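A hundred ways to open a door

By Gemma Treloar

My first morning at Hartley, Keith Greenwood hands me a pair of grips and tells me to heat up an imaginary lunch. I squeeze, the arm across the table squeezes too, and I sail straight past the microwave (sorry, Keith!).

This is how the Huris project gathers its examples. A person steers, the arm copies, and everything gets recorded — what the small camera at the wrist sees, and where every joint is while it sees it. The learning system gets all that to chew on later. Each task wants 100 good goes, and there are 30 tasks on the list, so people here spend a lot of time with kitchen gadgets.

Keith is patient with beginners. He says the tidy runs worry him more than the wobbly ones, as a system fed only perfect approaches has no clue what to do when it drifts a bit to the left. So Glenys Fairclough, who plans the sessions, asks for different starting points, slower hands, faster hands, left-handers. I'm left-handed and was suddenly very popular.

The microwave is the one I got hooked on. You have to bring two fingers down to the oval button at the foot of the panel and press it squarely, and the view you steer by is the one from the wrist. After an hour I was dreaming up approaches on the bus home. The labels are in Chinese, so I only ever learned the pause and start pad, and that by its orange colour. 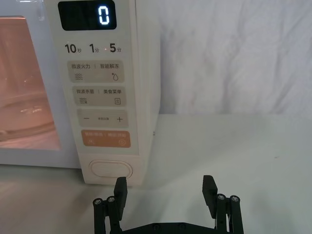

What happens to the duds

Glenys keeps them. Failed goes are marked and stored apart, and Maxence Marty goes through them on Fridays with a large pot of coffee. My own tally was 87 attempts, and he was kind enough to keep quiet about how many were his to sort.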